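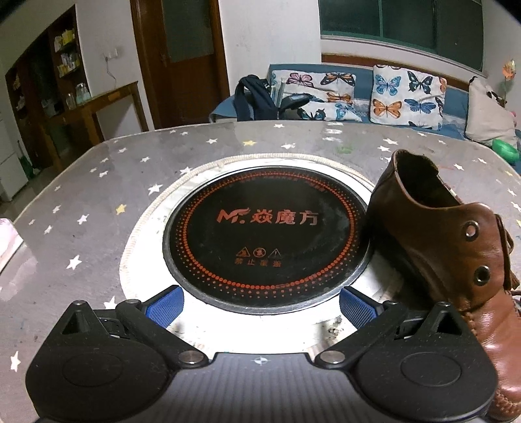 How do I get a green stain out of a see-through vinyl type table cover without wrecking the pattern?

Start with warm water, a squirt of dish soap and a soft cloth left sitting on the mark for a while, then wipe in circles and dry it off. If colour is still there, bicarb mixed to a paste, gentle rub, rinse. Leave the scourer in the drawer.

posted January 2, 2020 by hovura_kitchen

More detail as I hit send too early. We have a table with a round cooktop dropped into the top, for hotpot mostly, and a greyish translucent cover over the rest with little stars on it. White ones and a few yellow. I like the stars, would like to keep them. Green smudge towards the back plus various other stains I've stopped trying to identify. Could be herb sauce, could be texta, we have kids. The metal ring round the cooktop is grubby too and there's a braided cream trim outside that which I have no idea how to clean. Does it come off? Do you just dab at it? Got people coming for lunch and I'd rather not buy a new cover, the last one was from Urquijo and they've stopped doing that size.

Urquijo_refugee

Had the same sort of cover for years. Things I learnt the slow way -

Turn the cooktop off at the wall first. Not just the button. Let it cool right down if it's been on, the glass holds heat from the pot.

Find out which side the stars are printed on. Wet a cotton bud, rub one star somewhere out of sight, look at the bud. Colour on it means the print is on top and you stick to soap and water, nothing stronger. No colour, probably printed underneath and you can be a bit braver.

For herb or sauce green - soap first, then the bicarb paste, 13 minutes or so under a damp cloth. If thats not enough, put it in a sunny window for an afternoon. Plant colours often fade in light. Works better in August for you northern lot I suppose, here it's any day this month.

For texta - a dab of rubbing alcohol on a cotton bud, only if the stars passed the test. Dab, wipe, dab, wipe. Can make the vinyl go cloudy if you leave it sitting so don't wander off. And keep it well away from the cooktop, let the room air out before you switch anything on.

Metal ring - soapy cloth wrung out hard, then an old toothbrush or a wooden skewer with the cloth over the end to get in where the ring meets the glass. Dry straight away. You do not want water running down the join into the works. I did that once on my old Roten and it beeped at me for 2 days.

Trim - depends how its fixed. If it's glued, dab only, barely damp. If it lifts away easily, cool soapy water in a bowl, press it, don't wring, dry flat on a towel. Dont pull to find out, lift one bit with a fingernail.

And if the whole thing looks dull after all this it may just be glare off soap film. Wipe again with plain water. Half my "stains" were that.

Istell mum of 3

just get the spray cleaner and a magic sponge. did ours in five min. bit less shiny now but who looks

hovura_kitchen

Thanks both. Sponge scares me a bit, isn't it basically very fine sandpaper? Will do the cotton bud thing tonight. Good point about the wall switch, would not have thought of it.

Urquijo_refugee

Yep it's an abrasive. Fine on a bench, it will take the shine off soft vinyl and then dirt grabs the dull patch even faster. If you must, do the underside first and see.

One more - put a plate or a trivet under the sauce bowls next time, and wipe spills while you're still eating. Turmeric especially. Once that's in the vinyl overnight you are basically living with it, I've got a yellow blotch that's older than the dog.

Also don't fold the cover to store it, roll it. Creases hold grime and never really come clean.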